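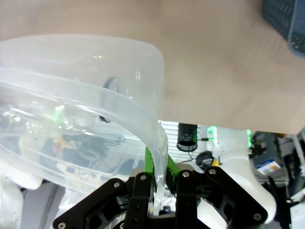

How often must the storage room at Lurkside be checked?
Once every month, and one more time after each big delivery, before the room is opened again for the staff.

Monthly storage room check, Lurkside building, room 614
Month: January
Filled in by: Oanh Thái

1. Door opens fully and closes by itself
OK. It closes a little slow in the last part. I oiled the hinge.

2. Way to the exit is free, minimum 1000 mm wide
Not OK at first. Two boxes of paper were standing on the floor by the second shelf. Moved the same morning, then OK.

3. Shelves fixed to the wall
OK, except shelf C. One screw on the upper bracket can be turned by hand. Please do not put more weight on this shelf until Witholm has repaired it.

4. Nothing stored higher than 2000 mm
OK.

5. Heavy things on the lower shelves
Partly. The Ralum floor cleaner cans are again on the third shelf. They must go to the bottom one, I have written this also in the last check.

6. Bins and boxes without cracks or sharp edges
OK. One lid was broken and is thrown away. If you find a crack in a bin, please take it out of use and do not tape it.

7. Labels can be read from the door
Shelf A and B OK. On shelf D the labels are old and the ink is nearly gone. New ones are ordered.

8. Lights
One tube is blinking, the one above the sink. Reported to Khoo.

9. Fire extinguisher in place, seal not broken
OK.

10. Step stool stable, rubber feet complete
Not OK. One foot is missing. The stool is locked away, please borrow the one from the kitchen.

Open points for next check: 3, 5, 7, 8, 10.
Copy of this list hangs inside the door.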